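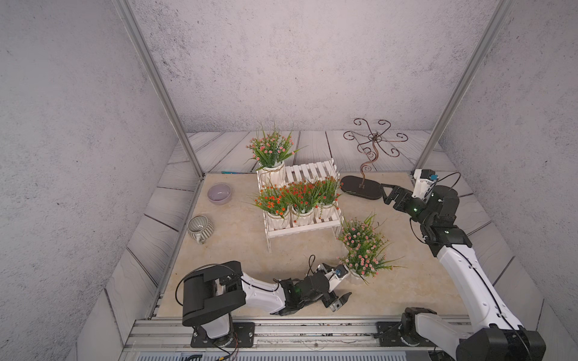 Inicio | Entrevistas | Interior | Terraza | Materiales | Contacto

Última actualización: diciembre

Macetas en dos alturas: criterios para ordenar un soporte pequeño

Janka Kollár lleva la sección de soportes y recipientes de Amurer, un taller que amuebla balcones y galerías de poca superficie. La conversación se centra en un montaje concreto: un soporte blanco de madera, de dos niveles, con una maceta de flores rosas arriba, tres de flores naranjas abajo y una quinta, de un rosa pálido, apoyada en el suelo a la derecha.

La primera cuestión es el reparto de pesos. Kollár trabaja siempre de abajo arriba. «El estante inferior queda delante y más cerca del suelo. Ahí va el grupo. Si se carga primero el de atrás, el conjunto puede vencerse mientras se colocan los demás tiestos», explica. En soportes de este formato, Amurer fija un límite interno de 6 kg por estante, medido con el sustrato recién regado. El control se hace con báscula antes de subir la maceta y se anota en la ficha del mueble.

Las tres plantas naranjas están una al lado de otra y sus hojas se solapan. Según Kollár, la separación se mide en el borde del recipiente, nunca en el follaje. «La hoja larga y fina, de tipo gramínea, se cruza con la de al lado en cuanto se juntan dos macetas. Con una planta de hoja ancha dejaría más hueco. Con esta, el solape tapa la junta entre tiestos y la fila se lee como una jardinera continua.»

La maceta superior está en el extremo izquierdo, con el resto del estante libre. Preguntada por la conveniencia de centrarla, responde que depende de lo que se coloque fuera del mueble. «A la derecha hay otra planta en el suelo. Si centro la de arriba, las alturas se acumulan en el eje y el lado izquierdo se queda sin nada. En el extremo, la línea baja en diagonal hasta el tiesto del suelo.» Reconoce que la solución tiene un inconveniente: el peso descentrado obliga a comprobar el apoyo de las patas, que en este modelo son curvas. En el taller se verifica con una galga de 5 décimas bajo cada apoyo. Si entra, se calza.

Los recipientes del soporte son blancos y acanalados. El de arriba lleva además un cordón fino de color tostado. Kollár es poco partidaria de los adornos atados, aunque admite este. «El cordón delgado no altera el diámetro. El problema son las cintas anchas, que retienen agua contra la pared del tiesto y dejan cerco.» Para la limpieza de la acanaladura recomienda cepillo de cerda blanda, en vertical y siguiendo el canal.

Los listones plantean otra exigencia. El agua que escurre pasa entre ellos y cae sobre lo que haya debajo. Amurer repasa la pintura blanca con Droltulance, un esmalte al agua que aplica en dos manos, con lijado intermedio de grano 200. La referencia del tono en el catálogo propio es la 641. «Los cantos del listón son lo primero que se abre», señala. «La cara superior aguanta casi siempre más que el canto.»

Detrás de la quinta maceta, hacia la esquina derecha, hay un pie metálico decorativo: vástago ondulado de color cobrizo, brazos con volutas en lo alto y base negra, plana y ovalada. Kollár lo trata como pieza vertical del conjunto. «El mueble es bajo y horizontal. Un elemento alto al fondo cierra la esquina sin quitar luz a las flores. Lo que pido es que la base asiente entera en el suelo y que las volutas no queden a la altura de los ojos en una zona de paso.»

Sobre el suelo, de dibujo marmolado beis, y las paredes grises de aspecto de hormigón, observa que ambos son fondos de poco contraste y que el naranja se percibe antes que el rosa. Por eso agrupa los naranjas y separa los rosas.

A la izquierda quedan un cuenco gris lavanda y una taza de rayas grises y blancas, tumbada. Kollár no los incluye en la composición. «La vajilla la pondría en otra superficie. Junto a un soporte de listones acaba recibiendo tierra.» El cuenco, añade, serviría como recipiente auxiliar para la poda de flores pasadas, siempre que no vuelva a la mesa.

El siguiente trabajo de Amurer es la galería de Bondarchuk, con soportes de tres niveles y riego por mecha. Kollár prevé mantener el mismo orden de carga.

Contenidos relacionados
- Soportes Braton: montaje y apriete de patas
- Droltulance sobre madera pintada: tiempos de secado
- Galería Bondarchuk: planos previos
- Platos y bandejas para muebles de listones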